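第六章 近处的眼睛：手腕相机与最后几厘米

上一章结束时，我们的规划器已经能把机械臂送到目标上方，轨迹平滑，不撞桌子，看起来挺像那么回事。我第一次跑通的时候特别得意，拉着隔壁办公室的Bronisława Cieślak来看。她看完只问了一句：“那它什么时候开始干活？”

问得好！送到上方不算干活。拆一台旧电脑，拔一个插头，松一颗螺丝，要紧的全在最后那几厘米里，而这几厘米恰恰是前五章的软件最不擅长的。这一章就来补这个窟窿。

先说说为什么会有窟窿。到目前为止，我们用的都是架在高处的固定相机：标定一次，建一张点云，交给规划器，然后闭着眼睛走完全程。这套做法在我那个叫Jelby的小项目里撑了一个夏天，到了七月我开始让它对付机箱内部，成绩就难看得很了。那一轮我跑了68次接近动作，有6次指尖停下的位置偏得离谱，剩下的嘛，也谈不上多漂亮。我翻日志翻到头疼，最后发现规划器一点错都没有，它老老实实去了我叫它去的地方，是我给的地方不对。

误差是一层一层攒起来的。固定相机的外参有一点偏，手眼标定有一点偏，机械臂自身的运动学模型再偏一点，每一项单拿出来都能忍，加在一起就够让指尖落到插头旁边去了。你当然可以拼命标定，我也试过，标了整整两天，误差确实小了，可是机箱一挪，遮挡一变，又得从头操心。

另一条路是把相机搬到手腕上，让它跟着夹爪一起走。离目标越近，同样一个像素对应的实际尺寸就越小，看得也就越细；夹爪和目标又同在画面里，控制器可以直接去缩小两者之间的差距，中间那一长串坐标变换就没那么要命了。这就是视觉伺服的基本想法，6.2节我们会从图像雅可比矩阵一步步推出来，别怕，推导不长，手边放张草稿纸就行。

不过我得先泼点冷水。很多教程爱用棋盘格或者彩色方块讲视觉伺服，背景干干净净，四个角点清清楚楚，控制律一写就收敛。我当年也是这么学的，然后兴冲冲地把代码搬到真家伙上，结果特征点满屏乱跳，夹爪像喝多了似的左右晃。 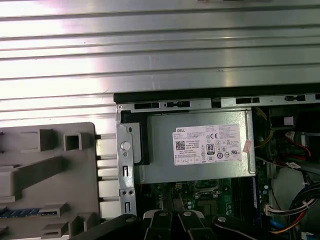 所以这一章的练习数据我一律取自真实的机箱，不用方块。金属面会反光，一条条棱的板子尤其讨厌，白花花的高光随着相机移动而移动，特征跟踪器却以为那是贴在物体上的纹理，跟得津津有味。线缆是另一种麻烦：它们没有固定形状，互相遮挡，上一次建好的模型下一次就对不上了。夹爪自己也会占掉一块视野，越靠近目标，挡得越厉害，而那正是你最想看清楚的时候。

当然也有好消息。电源上的标签、支架上的螺丝和开孔，都是相当不错的锚点：边缘锐利，位置固定，跟所在的零件是刚性连接。我的习惯是先找这些靠得住的东西，把机箱的位姿估出来，再去推测那些软塌塌的线大概在哪一片，最后才放开局部搜索。顺序反过来也能写，我写过，调了很久，不推荐。

说到代码，本章的程序都放在Vernham工具包的wrist目录下，接口沿用第四章的写法，你之前写的规划器不用改，只要在末端多挂一个控制器，由它接管最后一段。两者怎么交接是个容易被忽略的问题：交得太早，目标还没进视野；交得太晚，固定相机带来的误差已经把你送偏了。6.4节专门讲这个切换条件，里面有一个我踩过的坑，读的时候请留意时间戳。

动手之前，请确认你能回答下面几件事，答不上来就翻回第三章看看：齐次变换怎么求逆；相机内参里每个数管什么；你的控制循环究竟跑多快，图像从曝光到进入循环又晚了多少。最后一件最容易被糊弄过去。我自己的系统里这段延迟测出来是62毫秒，比我以为的长得多，控制增益因此不得不往下调。

6.1 从一个像素的误差说起

假设夹爪指尖的中点在图像里是一个点，目标插头的中心是另一个点。先把深度当作已知量，我们来看看相机向右平移一点点时，目标这个点会往哪边跑。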